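Projects > Cusivel–Hirnov partnership > Workshop notebook

Wednesday
Posted by Nathalie Stevens
2 comments | 5 shares

Worasa standpipe meters, second bench session

Carried over from last entry: Hirnov council wants a recommendation on the public standpipes in Worasa ward before their works meeting. The choice is between refurbishing the Trummer meters already installed and buying new ones out of the partnership grant. The ward scheme serves 578 households. Billing is by tap committee on the meter reading, so an under-reading meter costs the council and an over-reading one costs the committee. Both kinds of complaint are on file.

Started 8:40. Rig as before: header tank, ball valve, meter under test, collection vessel on the platform scale. Scale zeroed between runs. Low flow done first this time. Last session I did high flow first and the counter on unit C stuck on the way down, which spoiled the set.

Unit A. Reference volume 485 L, meter shows 485. Repeated at low flow, same vessel, small shortfall but inside the tolerance in Hirnov's own byelaw. Strainer clean. No action.

Unit B. Low flow: counter does not move until the valve is a quarter open. Stripped it. Scale on the impeller pivot and grit packed in behind the strainer. Descaled, rinsed, refitted with the old gasket. Starts earlier now. Needs a full rerun with a new gasket before I put a number against it.

Unit C. Reference 289 L, meter shows 215. That is 74 L missing. Stripped twice and found nothing in the chamber. Suspect the magnetic coupling. If the coupling is slipping, refurbishing this one is a waste of labor, and Hirnov should be told that in plain terms.

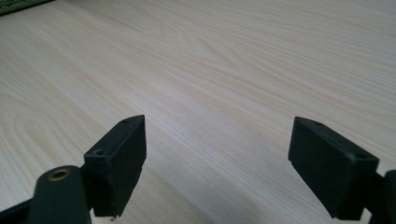 Table top, light wood grain.

Side point on the readings themselves. The ward sheets from Hirnov have two columns for "previous," one from the tap committee and one from the council clerk, and they disagree in several months. Some of what the council calls meter error could be the wrong opening figure. I have asked for the original books to be scanned, all pages, including the crossed-out ones. Until those arrive I am not using the ward sheets for anything.

Gaskets: the box marked for this model is the wrong bore. Right outside diameter, wrong inside. Reordered. Do not use the box on the second shelf – it is labeled correctly by the supplier's code and still wrong.

Grit from unit B kept dry in a labeled jar. Coarse, mostly angular. Looks more like trench backfill than source sediment to me, which would point to a repair somewhere upstream that was not flushed. Question for Hirnov: any main repairs in Worasa since April, and was the line flushed at the nearest washout before it was put back in service?

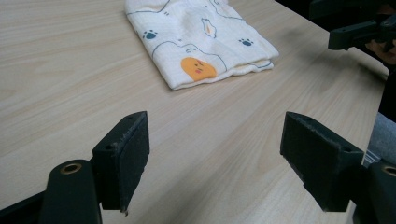 Folded white muslin with blue-gray outline print.

Draft wording for the note to the works meeting, to be checked by whoever is on the rig next:

"Of the three Trummer units returned from Worasa, one reads within tolerance as received. One was obstructed and responds to cleaning; final result to follow. One under-reads heavily and the cause has not been confirmed. We advise against a bulk purchase until the remaining units have been tested and the opening readings have been reconciled."

Cusivel finance will ask for a cost per unit. I do not have one. Labor on B was most of the morning, but a good part of that was the gaskets.

To do
– rerun B, low and high, new gasket
– swap coupling on C with the one from A and repeat at 289 L
– chase scans of the reading books
– add strainer cleaning to the tap committee instruction sheet, with a drawing
– drain the header tank, the outlet is weeping at the thread

Stopped 3:15. Rig left set up, ball valve closed.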